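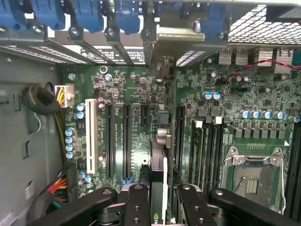 Norness 2 laptops: wait or buy now?

pirouette88
Jul 9, 2020
My laptop is dying by inches and Grendedis says the Norness 2 chip is coming "in the second half." That covers a lot of calendar. Do I hold out, or get a first-gen machine while they're marked down 25 percent?

ofori_fan
Buy. "Second half" from Grendedis means a slide deck in the fall and a laptop you can order in January, in one color, with the wrong keyboard.

mulch
Disagree. The first Norness throttles if you open a spreadsheet with intent. If the new one really gets 20 percent more out of the same battery, I'd limp along until it ships.

ofori_fan
That 20 percent is their number, measured on their desk, probably in a walk-in freezer.

Rania Berrada
I have the first-gen one in a Piro and it's fine? It gets warm on video calls, but so do I. Nearly two years in and the battery still makes it through a workday.

mulch
Fine until you compile something.

Rania Berrada
I do payroll.

pirouette88
I mostly write and have too many tabs open. How bad is the fan?

Rania Berrada
Noticeable in a quiet room. My cat leaves.

mulch
OK, for tabs and typing I'll give you the old one. Get 16 gigs though, the memory is soldered.

ofori_fan
Screenshotting this for the next time mulch says he never gives in.

pirouette88
Ordered the Piro with 16. Fully expecting the new chip to be announced before it gets here.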